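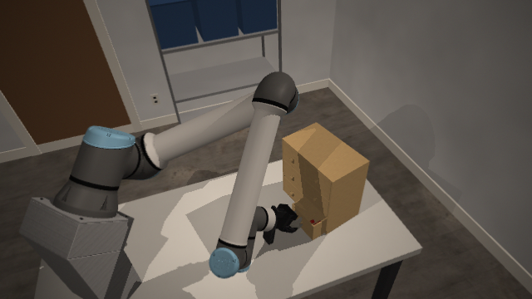 Most of the letters we get at the Alodbridge Home Furnishing Guide are about worktables, and most of them begin with something the writer was told in a shop. We have answered the usual ones on this page. Our general view is that a table is a flat thing on legs and that a good deal of money is spent persuading people otherwise. The surface gets most of the attention, yet what you stand on it matters as much: a drawer cabinet like the tan one on the white tabletop uses up working space you paid for, and shops seldom mention that when they sell you the two together.

Print this page | E-mail this page

Is a white top harder to keep clean?

It shows dirt sooner. Whether that makes it harder to clean is another matter, as the same coffee lands on a brown table and stays there until somebody feels it with a sleeve. Sellers will tell you that a white top "brightens the room". A window does that. We would buy white if we liked white and would not pay extra for it.

What is a stain-proof finish?

A finish that has not met your stain yet. The Brastine leaflet says its coating has been through 2,000 wipes, but it doesn't say what was being wiped off, or with what. We wrote to ask in March and were sent a second copy of the leaflet. Ask for an offcut, put some turmeric on it, leave it overnight and make up your own mind.

Do I need the five-year care plan?

We doubt it. The Brarnari plan costs £148, and its list of exclusions covers heat, water, scratches, sunlight and "normal domestic use". Read the list before you sign. You already have rights if the table is faulty, and they cost nothing. If the salesperson says the price of the plan is only good for today, go home and see whether it is still good on Monday.

Why is the Nkuna table £417 when a similar one is half that?

The shop told us it was down to the joints. The cheaper table had the same joints when we turned them both over, though its bolts were shorter and one corner had been badly drilled. That may be worth something to you. It is hard to see how it comes to more than £200 — but people do buy it, and those who have written to us seem happy enough.

How long can a table be before it sags?

It depends on the top, the load and whether there is a rail underneath. Be wary of any single figure. A long table with a leg at each corner and nothing under the middle is the kind to check. Lay a straight edge along the top in the shop, press down halfway along and look for a gap. Staff may not like this. If you are ordering online, ask for the thickness of the top in writing, and ask whether the edge is the same thickness as the rest. A deep front edge is sometimes just a strip stuck on to a thin board.

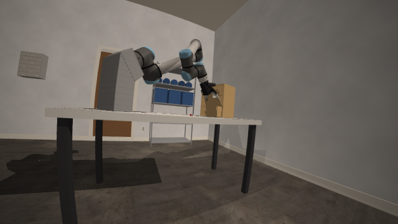
Are square legs stronger than round ones?

Not in any way you would notice at home. The fixing at the top of the leg is what gives out. Tighten the bolts after the first month and again whenever the table starts to rock.

Should I choose drawers or shelves?

Drawers hide things and shelves don't. Drawers cost more and the cheap ones stick. If you buy a drawer cabinet, pull each drawer right out in the shop and push it back with one hand.

Will it hold its value?

No. Anyone who says so is selling one.

Filed under: Furniture > Tables and desks > Buying advice

Related pages
Office chairs: what the weight limit means
Paint that claims to need no primer
Delivery charges and the "room of choice"
Second-hand bookcases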